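Section 6: Getting the board and the little harness ready

I've written this bit the way I'd tell you across the table, so forgive the rambling. By now you should have the Flornier control board out of its bag and the Prikine harness somewhere within reach. If you skipped section 5, go back and do the earthing strap first, please!

1. Clear yourself a proper stretch of table. I like a white top for this job as small wires show up so nicely against it. If yours is a folding table, check the legs are locked and keep the little parts away from the join.

2. Put the board down in its metal frame, component side up. Leave it in the frame – I used to take mine out every time and all I ever got for it was sore thumbs and a missing screw.

3. Turn it so the long row of connectors is at the back and the metal network-style port is at the front, on your right. Every step from here on (and all of section 7) assumes it's sitting that way.

4. Lay the harness on the table behind the board and spread the wires out a bit with your fingers.
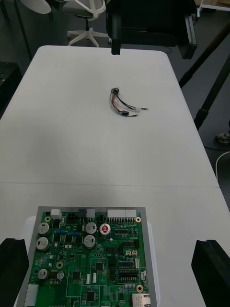
I always give the harness its own patch of table while I look it over, and it saves such a lot of untangling later. The red, black, green and white wires all want to curl back on themselves, so let them relax for a minute or two.

5. Find the white plug and the small black connector. Leave any bare tips alone for now and don't twist them together, however tempting that is.

6. Run your eye over the silver capacitors. The tops should be flat. If one is domed or has anything crusty round it, stop there and send the board back to Jisura.

Caution: the mains supply stays unplugged until step 11 in the next section. Yes, even just to see if the lights come on.

Note: Fumiko Honda wrote in to ask if the order of the wire colours matters. It does, and the table for it is on the inside of the lid. If your label says 3080, use the second column.

7. Before you go for a cup of tea, look round the rest of the room. Boxes flat against each other, chairs pushed in, and the whiteboard moved somewhere you can read it from your seat. I write the wire order on mine in big letters.

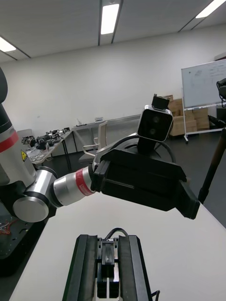

Fig. 2. Work table, with the whiteboard and boxes beyond.

8. Pop the spare screws in a saucer and leave it at the back of the table, well clear of your elbows.

Once you've got that far, carry on to section 7, where the white plug goes in first.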